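Chapter 4
Collecting Demonstrations

4.1 Introduction

The first three chapters treated the policy as a function to be fitted and took the training set as given. In practice the training set has to be made, one episode at a time, and most of the cost of a manipulation system is spent there. A model trained on 808 careful episodes will often outperform one trained on a much larger set whose episodes disagree about what the task is.

This chapter covers the collection of demonstrations for tabletop tasks with a single arm. An episode is a recording of one attempt at one task, from a defined start state to a defined end state. It contains the camera streams, the joint positions and commands, the gripper state, and a short written instruction. An attempt that fails is still an episode and must be labeled as such. Deleting failed attempts at the time of recording is a common error, since the decision can't be reviewed later.

After working through the chapter, the reader should be able to write a task sheet, set up a workspace that can be restored to a known state, plan the variation of object positions, and decide which episodes enter the training set.

4.2 The workspace

A workspace is the set of everything the arm can reach or the cameras can see. Both parts of the definition matter. An object outside the reach of the arm still appears in the input to the model, and if it is moved between sessions the model may come to depend on it.

Household objects are a frequent choice for early work. They differ in size, stiffness and surface, and replacements are easy to obtain. A layout for kitchen tasks might combine open vessels such as a colander and a cup, a flat plate, a bottle, small items of food size, and one large appliance with a door. The appliance serves two purposes: it can be the target of a task, and it limits the paths open to the arm when the task lies elsewhere.

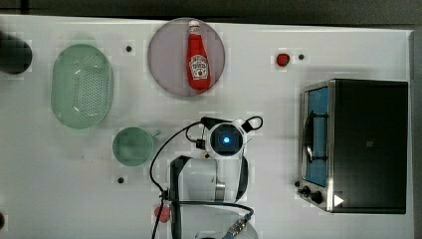
Merike Kütt

An overhead view is the usual reference for layout. With the ketchup bottle resting diagonally on the plate, for instance, a record that says only "bottle on plate" leaves out the orientation, and the grasp depends on it. The layout record should therefore give position and heading for every object that has a long axis. For the toaster oven, the side its door faces should be recorded as well, together with the space left free in front of it.

Cables need the same attention. A cable that loops away from the wrist and lies on the table is part of the visual input, and its shape changes with the motion of the arm. It should be given enough slack for the full range of the task and checked at the start of each session.

4.3 The task sheet

Every task is defined in writing before the first episode is recorded. The sheet used in this book, which follows the Lepik format, has four fields:

Instruction. One sentence in plain words, such as "put the bottle in the colander."
Start state. The objects present and the region in which each may be placed.
End state. A condition that a second person can check from the recording alone.
Limits. The longest time allowed and any contact that ends the attempt.

The end state causes the most trouble. "The bottle is in the colander" does not say whether the bottle may rest against the rim with its base on the table. Two operators who read the sentence differently will produce two tasks under one name. In the Wavville exercise set, described in Section 4.6, operators recorded 70 practice episodes before the wording was fixed, and none of them were used for training.

4.4 Planned variation

If objects always start in the same place, the model can succeed by replaying a motion. Start positions must be varied, and the variation must be planned in advance. Operators asked to place objects "at random" tend to favor the center of the table and orientations that make for an easy grasp.

A simple method is to draw positions from a list prepared by a script and to work through the list in order. Objects that play no part in the task should be moved too, on a separate schedule.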